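Visit to the Talukder furniture workshop

We went out to Talukder on 2018-03-30, nine of us in two cars. The workshop is at the far end of the Vodham road, past the feed store, and the sign is easy to miss. Parking is on gravel at the side.

Kasun Debnath met us at the door and took us through the timber store first. Boards are stacked by length with spacers between them, and each stack has a chalk number. The one he stopped at was 354, set aside for a school order due in June. He said they turn away more wood for twist than for knots.

The machine shop was shut down for the lunch break, so we saw the saws standing still and could ask questions without shouting. Most of ours were about dust. The extraction pipe runs the length of the ceiling and empties into a bin out back.
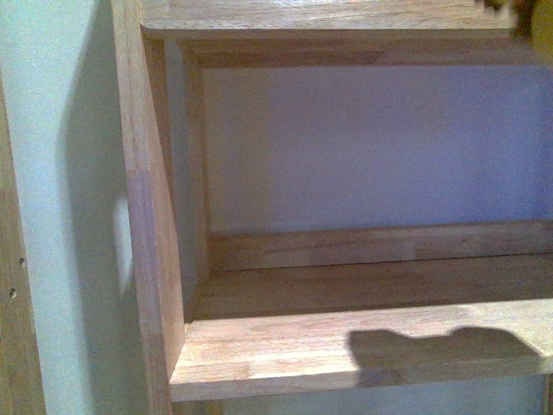 Shelving is the main business now, ahead of tables and well ahead of chairs. Moushumi Fakir looks after the finished pieces and let us handle anything we liked. I spent most of my time on the open units, as I want one for our hallway. On the pale wood shelf unit I liked the thick, rounded front edge on the top board, and the rail tucked in underneath it. The grain runs straight, with small darker flecks in it. The corner between the top and the side is squared and clean. I asked about a deeper version for boots and she wrote down my measurements.

Prices are on a printed sheet by the office. The small bookcase they call the Sevo is $307 and delivery is extra. Two of our group ordered one.

Coffee was in the office afterward. The tour took the whole morning and ran into lunch, so eat something before you go. Visits are by phone call only, and they ask for closed shoes.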